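Notebook - dye fade tests, second round
April 10, 2024
Reading time: 2 min
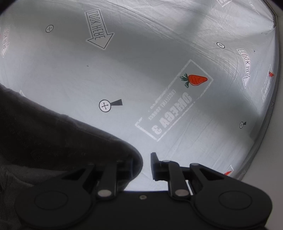
Gray fabric with the LOOK HERE arrows and crosshair circles.

Started the second round of fade tests on the Akus blues this morning. Jerome Abella had already cut the swatches (thank you Jerome!!) so all I had to do was label them and get them into the window rack. 16 swatches, half cotton and half the cotton-linen mix from Dimaculangan. I wrote on the selvage in pencil this time, after what the marker did to us in round one - it bled straight through on the wash and I spent an afternoon guessing which was which.

Dye bath was 30 grams of the dark blue to each pot, salt as before, soda ash stirred in late. I let the second pot run too hot while I was on the phone with Dotura about the missing order, so swatches from that one get a red thread in the corner. I don't think it'll matter much but I want to know which they are if they come up darker. They say the order went out and they'll send a tracking number. We'll see.

The linen mix takes the color so much more unevenly than plain cotton, and I kind of love it? There's a streaky look along the weft that would make great cushion covers. Not what we're testing for, I know, I know. I pinned an offcut to the board by the sink so I don't forget.

Rinse took forever. Four rinses before the cotton ran clear and the mix was still giving off a little blue after six. Wondering if our water is harder than it was last year. Vastirska recommend a softener in the first rinse and I've never bothered, so maybe try it on two spare pieces before we change anything for the whole set.

Setup for the rack:
- bottom half of each swatch covered with card, top half open
- plain cotton on the left, mix on the right
- turn the rack end to end every 2 days
- first comparison against the drawer set after two weeks

Jerome wants to keep a few pieces going until June, which is fine with me as long as we don't need the window for anything else.

Need to buy: another 500 g bag of soda ash, pencils, rubber gloves in a size that fits me. The big sieve has a split on the rim, so use the small one until I get to it.

Pot two still needs scrubbing.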